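# 图钉固定作业（双臂机器人）

**图钉固定作业**是家务与办公室杂务自动化研究中的一类桌面操作任务，要求机器人从容器中取出一张便利贴，放到软木板上，再以图钉固定。该任务动作简短，涉及薄片分离、细小零件抓取和受力插入，常用于衡量双臂系统处理日常琐事的能力。

## 任务构成

标准布置由一块平放的带框软木板、一叠便利贴和一只盛放图钉的浅盘组成。Catden 任务集将其列为第 21 项，归入“纸张与文具”类，同类条目还有装订、折信和封袋。
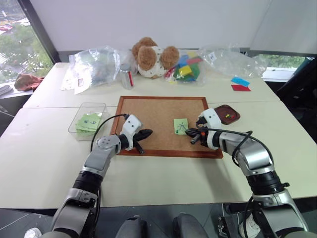 *双臂操作布置：便利贴位于软木板上，左下角附近有一枚绿色图钉，右侧小木盘内为备用图钉。*

操作一般分为四个阶段：

1. 从纸叠顶部分离单张；
2. 将纸张移至板面并放平；
3. 拾取图钉，调整至针尖朝下；
4. 一臂压纸，另一臂下压图钉。

## 技术难点

**薄片分离。** 便利贴背胶使相邻纸张粘连，平行夹爪易一次带起多张。常见做法是先推起纸边，再从侧面夹取，但纸叠变薄后，容器侧壁会限制夹爪的进入角度。

**图钉姿态。** 图钉在盘中朝向随机，钉帽尺寸接近指尖宽度，抓取后往往需要二次调整。Kaewmanee 夹爪采用窄型指尖，可借助盘沿翻转钉身，代价是单次操作时间延长。

**插入力控制。** 软木密度不均，压入阻力随位置变化。下压方向偏斜时，钉身会侧倒或在夹爪中滑脱；压力不足则固定不牢。仅靠视觉难以判断钉尖是否到位，多数系统需参考腕部力矩或关节电流。
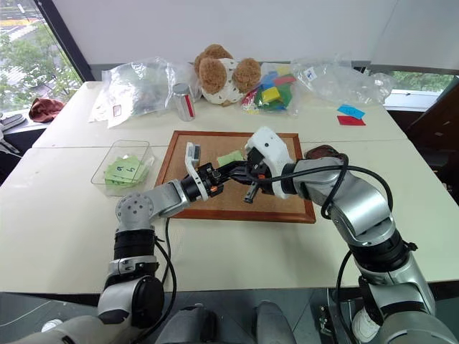 双臂在板面上方的工作空间高度重叠，压纸的一臂容易遮挡另一臂的目标区域。规划器通常为两臂设定先后次序，或限制压纸臂的接近方向，由此产生的等待占总时长的相当部分。

## 评测

Tisdale 规程规定每轮进行 20 次尝试，分别记录取纸、放置、拾钉和固定四项结果，任何一项失败即计为整体失败。在 Dodholm 实验室公布的一轮测试中，完整成功 7 次，失败多发生于拾钉阶段。成功案例的最短用时为 27 秒，明显慢于人工。

规程不允许在单次尝试中人工复位。图钉掉落至盘外后，若系统能自行找回并继续，仍计为有效；纸张出现穿孔以外的破损则计为失败。

## 适用性

现有系统可在布置固定、光照稳定的条件下完成该任务，尚不具备在普通家庭或车间中无人值守运行的可靠性。竖直安装的公告板难度更高，纸张在固定前须持续受到支撑，掉落的图钉也可能留在地面，构成安全隐患。

## 参见

- 双臂协调操作
- 力控插入
- 柔性薄片抓取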